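February 2026

I slept badly again and woke before the heating came on. I made tea and sat with the dictionary, the old one with the broken back, and I looked up the word "thrifty" because Mrs. Innes from downstairs used it about me yesterday on the stairs. I was afraid it was an insult. It is a kind word, or mostly kind. I wrote it in the green notebook. There are 323 words in it now, and I think I can use maybe half of them without fear.

I have been thinking all day about my father's garden. It began with the letter from Ottar Berge, who bought the house from us. He writes once a year, always in winter, always by hand, and he tells me what lives and what has died. The pear tree lives. The currants on the north side have died, and he is sorry, and he asks if he may put beans in that place. As if he needs my permission! The house is his. But I understand why he asks, and I was moved by it, and I will answer that beans would be very good there.

In Idivitz we had a short summer, and everything in the garden was a fight against the calendar. My father started his seeds in February on the kitchen window, in the boxes from herring. We were not allowed to open that window until May. My mother cooked with the door open to the yard, in her coat, and she complained every day, and every day she also turned the boxes so that the plants would not grow crooked to one side. I did not understand then that this was a way of agreeing with him.

He wanted most of all to grow eggplants. Nobody else in our street tried. The neighbors grew cabbage and potatoes and were satisfied. My father had eaten eggplant once, as a soldier in the south, fried in oil with garlic, and he talked about this one dinner for the rest of his life. He built a small glass house from old windows, 43 of them, all different sizes, and he put the plants inside like guests. 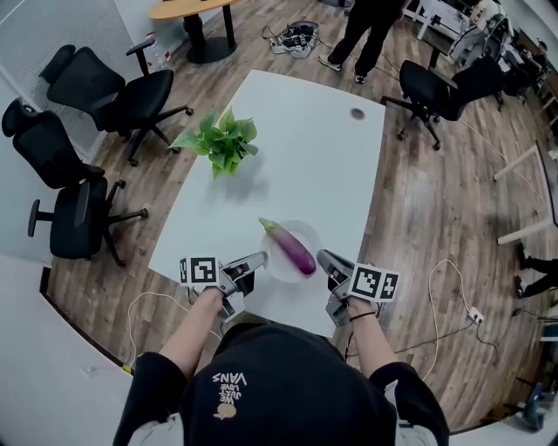
The first year they gave flowers and no fruit. The second year there were two, small as eggs, and he would not let us pick them, and the frost took them in one night. He did not speak at breakfast. The third year, in August, he carried one into the kitchen under his shirt, as if somebody would steal it. My mother fried it in sunflower oil. We were five people at the table, so each of us had almost nothing. I remember it was bitter. I said it was wonderful, and my brother kicked me.

I am 57 now, older than he was that summer. This is a strange thing to write down. I checked it with a pencil on the back of Ottar's envelope, because I did not believe it.

In the afternoon I walked to the shop on the corner of Trirkix Street and bought garlic, bread, lamp bulbs and one eggplant. They have them all year, in a heap, and people take them without looking. The girl at the counter did not know the price and had to call for help. I waited and felt foolish, with people behind me. I said "sorry" three times. I must learn to say it only once.

I fried it as my mother did, and I salted the slices first, as she did not know to do. It was not bitter at all. It was good – but I ate it quickly and standing up, and I think I would have liked the other one more.

Tomorrow I must call the bank before noon and pay for the dentist. I also want to ask Mrs. Innes if her south window is free, the wide one on the landing. I have a packet of seeds in the drawer, and I have kept some herring boxes too. She will say that I am thrifty.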